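Woven Mats: Frequently Asked Questions
Nidlow Home, Tristunport

What are your mats made of?
The Flevis mats are woven from natural straw and finished with cotton binding along the edges. The Upadhyay mats use the same weave with a thicker backing. Neither has a plastic coating.

Can I use one on a hard floor?
Yes. Put a thin felt pad under it if the floor is polished. On carpet the mat can buckle, so we don't recommend it there.

How do I clean it?
Shake it outside, then vacuum along the weave with the brush head. For spills, blot with a dry towel and wipe with a cloth that has been wrung out well. Do not machine wash, and do not soak.

Can it go in the sun?
A few hours is fine. Straw turns from green to tan over time, and direct sun speeds that up. Dyed panels fade more than plain ones.

It smells like hay. Is that normal?
Yes. Airing the mat for a couple of days helps. If the smell is musty, the mat has been stored damp and should be dried before you use it.

How should I store it?
Roll it with the woven side out and tie it with cotton tape. Don't fold it. A fold will crack the straw and the line won't come out. Keep it off a basement floor. Mats put away in February for a remodel and forgotten until summer are the ones that come back to us with mildew.

What sizes do you sell?
Custom sizes are cut to the inch, up to 200 inches long. Please measure twice, as we can't take back a custom mat.

Can I choose the edging?
Yes. There are 13 fabrics, and you can use more than one on the same mat. Bright green binding around a pale green woven panel goes well with a light blue outer border, and a narrow checked trim between the two colors keeps them apart.

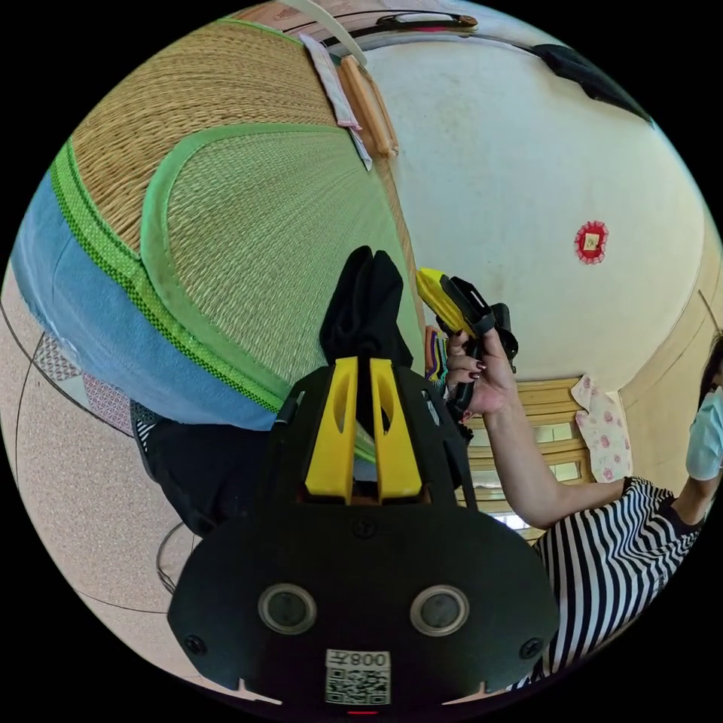 The binding is coming loose. Can it be fixed?
Usually. A short gap can be sewn at home with a curved needle and heavy thread. For anything longer, send us a photo of the edge and we will quote a repair.

What is your return policy?
Stock sizes can be returned within 30 days if unused. The buyer pays return shipping.

Page updated November 3, 2018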